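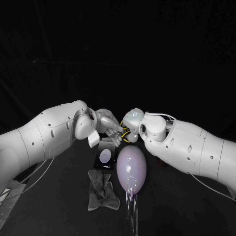
Two arms, one lavender egg-shaped prop, and a long Monday at Rastard.

I figured teaching a robot would look like typing. Mostly it looks like Mayuree Nakpan setting a table. She runs the recording sessions at Rastard, and when I showed up before nine she was already fussing over where the gray cloth should go. Move it a couple of inches and you get a different example, she told me. The learning system wants thousands of those little differences, and the goal for this task alone is 2,000 recordings. They had 541 when I walked in!

So what counts as an example? One try at the task, start to finish, with both arms moving and the cameras rolling. Good tries get kept, and plenty of clumsy ones do too (Mayuree is surprisingly fond of those). 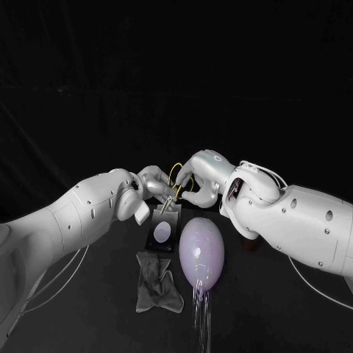
The trouble with soft things

Ravindran Bhat labels the recordings, and he'll talk about it as long as you let him. Boxes bore him. Anything that bends, sags or slips is what he wants more of.

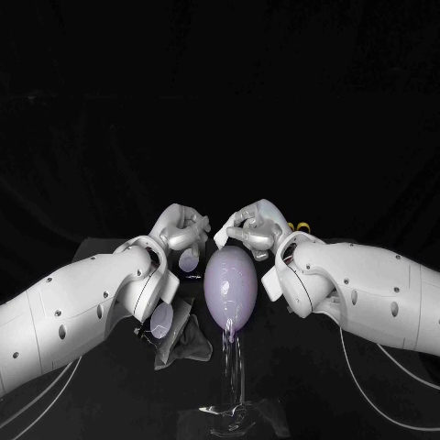

My own problem was keeping up. I tried labeling a few tries myself and got stuck right away on when a grasp begins. Take a hand bent over the top of the lavender egg with its fingers curled - is that holding, or getting ready to hold? I said holding. Ravindran said to watch the whole recording before I touched the keyboard, and then he went back and changed 3 of my labels.

After lunch they switched tasks and I gave up on labeling and just watched, which was a lot more fun. 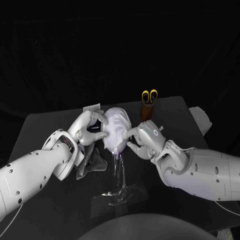
Both hands on the bundle, with the yellow-handled scissors parked in their cup.

I left at five with a page of notes I could barely read. Mayuree was moving the cloth again.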